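Brovineo brings its flower table to Bokcombe

October 18, 2019

For immediate release

I've been arranging flowers since I was a teenager in my aunt's shop in Hevden, and I still get a bit giddy when a new bunch lands on the bench. So I'm very pleased (my family would say unbearable) to announce that Brovineo is opening a second studio, in Bokcombe, with a long season of flower arranging workshops for people who've never put more than a supermarket bunch in a jug.

My name is Cletus Gallagher and I run the place. We started in June with one table and a borrowed tap, and more than 41 people put their names down for the first block of classes. I had planned for 11! We ran extra evenings, I bought a lot of buckets, and it became pretty clear we needed a bigger room closer to the bus.

The opening workshop is called One Vase, Big Colour, and it's the one I've wanted to teach for years. Everyone works with a single upright vase and a mixed bunch that really shouldn't get along: blue hydrangea, sunflower, poppies in orange and yellow, roses in white and peach, and a red gerbera for a bit of cheek. We start with the hydrangea, as it's the biggest head and takes up the most room. Roses go in the middle, packed fairly close. Then come the tall stems, and this is where people get nervous and cut everything to the same height. Please don't! Let a daisy stick up over the top. Leave a poppy hanging out to the side and see how you feel about it after a cuppa.

I'm also a big believer in turning the vase as you go. Most arrangements get put against a wall at home, and that's fine, but I like to look at the thing from my neighbour's side of the table before I call it done.

Classes run for 3 hours and are kept small. Stems, snips and aprons are supplied, and you take your flowers home. If you've got a favourite vase, bring it along, although very wide necks are hard work for beginners. We'll also be running a session using silk and other artificial stems, which was asked for by people with hay fever and by one very persuasive mum with a cat that eats everything.

Our ribbon and paper come from Szabo, two doors down, who have been lovely about us filling the shared hallway with boxes.

Bookings for the Bokcombe studio are open now, in person or by post to Brovineo, PO Box 3917, Bokcombe. Media are welcome to come and have a go, and I'll put the kettle on.

Media contact: Cletus Gallagher, Brovineo 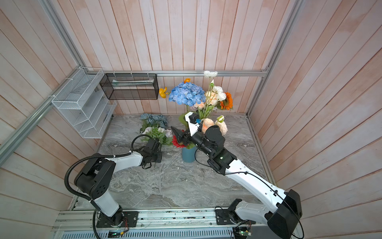
Do I need any experience to join the first workshop?
None at all, the opening class is meant for beginners and we go through every step together at the table.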